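## Setting up the two-arm folding task (Eltwood robotics club)

Videos make cloth folding look solved. I've coached this club long enough to doubt it, so start small.

1. Put the garments in the basket at the back right corner.
2. Run one arm at low speed and check its cable has slack at the elbow.
3. Pick up one light-coloured piece and pass an end to the other gripper.

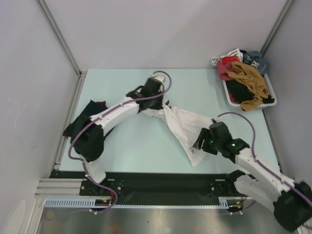
*2 min read*

A cloth held between two grippers isn't a fold. One side can be taut while the other is still bunched, and your code will happily call that "grasped". Don't believe it. Add a check for loose flaps before you lower anything.

Brodie Quinlan wants 300 trials logged by the end of July. I'd take 7 good ones.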